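The Dasitz

The car died in front of the Liltgate feed store with me in it, my good shoes on, and a sheet cake on the passenger seat. It coughed twice going down the hill, and then at the stop sign it just quit, like somebody who leaves a party without saying goodbye. I turned the key. The starter went around and around, very willing, and nothing caught.

I should explain about the car. It's a Dasitz, the little four-door, and I bought it from my aunt's neighbor Wilma Verbruggen for less than I've since spent on its tires. You don't see many of them. Wilma had kept every receipt in a cookie tin, right down to wiper blades, and she handed me the tin before she handed me the keys. "It'll want a fuel pump one of these days," she said. I nodded the way you nod at a doctor.

So there I was at the stop sign thinking fuel pump, fuel pump, with a truck behind me being very patient and then not patient at all. I put it in neutral and pushed. If you've never pushed a car in good shoes I can tell you that you go nowhere for quite a while and then you go too fast, and you have to run alongside and jump in for the brake like you're robbing a bank. I got it to the curb. The cake slid off the seat and landed right side up on the floor mat, which I took as a sign.

I called my brother and he didn't answer. I called Dlamini Auto, which is the only garage in Liltgate that'll look at a Dasitz without laughing first, and the woman on the phone said the tow truck was out past the reservoir and could I sit tight for a couple of hours. I said I had a cake. She said, "What kind?"

Well, I wasn't going to sit there. Wilma's house was three streets over, so I picked up the cake and walked.

She came to the door in her coveralls. Wilma is small and she rolls the legs up so many times she looks like she's standing in two buckets. She looked at me, she looked at the cake, she looked past me at the street where there was no car.

"Pump?" she said.

"I think so."

"Does it hum?"

I said what do you mean, hum, and she shut her eyes for a second. Then she went and got her coat, and a flashlight, and for some reason a rubber mallet, and told me to put the cake in the kitchen.

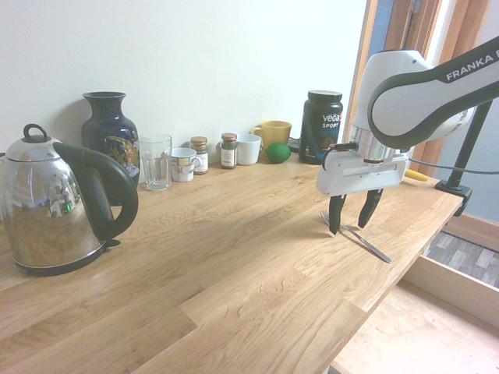
A fuel pump, according to Wilma, is a thing people blame. She told me this the whole way back to the car. People hear that an engine won't start and they go straight to the pump, she said, because it's expensive and it makes them feel something serious has happened to them. She'd had the same fight over her kettle, the shiny steel one with the big black handle that sits at the end of her wooden counter. It had stopped heating one morning in June and her sister had wanted to throw it in the trash, and all that was wrong was the plug. "You start at the wall," Wilma said, "and you work your way in." I said a car doesn't have a wall. She said, "It has a fuse box, dear."

She made me turn the key to on, not start, just on, while she knelt on the sidewalk with her ear against the rear fender. People slowed down to look. I did it again. I did it a third time.

"No hum," she said, and I said, "So it's the pump!" and she said, "So it's getting no juice or it's the pump. Pop the hood."

The fuse for the pump was fine. I know because she pulled it out and held it up to the flashlight and made me look too, and the little strip in the middle was all in one piece. She put it back. Then she pulled out a black cube next to it, and pulled out another one just like it from farther down the row, and swapped them.

"What's that one do?" I asked.

"Horn."

"I might need the horn."

"You'll need to move first," said Wilma. "Turn the key."

And I heard it. I'd owned that car for 11 months and never once noticed it, a low little hum from somewhere under the back seat, a couple of seconds long, like a person about to say something. I turned the key the rest of the way and the engine caught and ran as though it had only been waiting for us to quit fussing.

I may have yelled. I definitely hugged her, and got hit in the hip with the mallet, which she'd stuck in her pocket. I asked her what the mallet was for, and she said it was for if it had been the pump. Sometimes if you whack the bottom of the tank you get one more start out of it. She seemed a little sorry not to have had the chance.

I called Dlamini back and told them to forget the tow. The woman asked what it had been and I said, "Relay," very casually, as if I said it every day. She said they had a Skulleleo one that would fit, 8 dollars, and did I want it held at the counter. I did. Wilma wrote the price on her hand so she could put it in the tin. She still thinks of it as her tin.

We drove back to her place for the cake. I was supposed to have been at my cousin's shower some 30 minutes before that, and I'd missed the games, thank God. I had dirt up to my knees. Wilma stood in the driveway with her head tilted, listening to the engine idle, and I waited for her to tell me what a good old car it was.

"You've got a belt going," she said.

I asked how long I had.

"Oh, a while," she said. "Leave me a corner piece."

So I did, one of the ones with a rose on it, and then I drove to the shower with no horn, waving at everybody.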